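Illetora opens its shared kitchen in September, and you're all invited

Hello from the Illetora office, which is still half cardboard boxes! I'm Tsehay Assefa, I look after bookings and most of the phone calls, and I finally get to write the release I've been wanting to write for ages. Our shared kitchen opens to the neighbourhood in September.

If you haven't heard of us, Illetora is a cooking club that grew out of a soup night in Anwara Matubbar's garage. We outgrew the garage (sorry again to her neighbours), spent a while in a church hall with one working oven, and have now signed a lease on the old Peixoto bakery. It has two proper ovens, a big sink and a back door that opens onto the lane, so deliveries don't have to come past the tables any more.

Membership is $70 for the season and gets you one evening session a week, plus use of the pantry shelves. The room holds 300 people standing, but we won't be cooking for anything like that many! Sessions start at 7 pm and we'd love you to be on time, as the bread group needs the ovens early.

Lotte Cuypers is running the bread group again. "I've missed having a real oven so much," she told me. "My rye at home comes out like a doorstop." Nasrin Zarei will teach rice dishes and pickles, and she's promised to bring back the eggplant one everybody kept asking about.

We're also after donated kitchen gear in good nick. Bowls, cutting boards, cups and storage boxes are all welcome, in any colour, and they don't have to match. Drop them at the lane door during office hours and write your name on a bit of tape if you'd like them back one day. 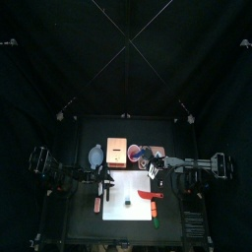

Media contact

Tsehay Assefa, Illetora bookings desk. Interviews and kitchen visits can be arranged most mornings after 10 am. Ring the bell on the lane side, the front one doesn't work yet.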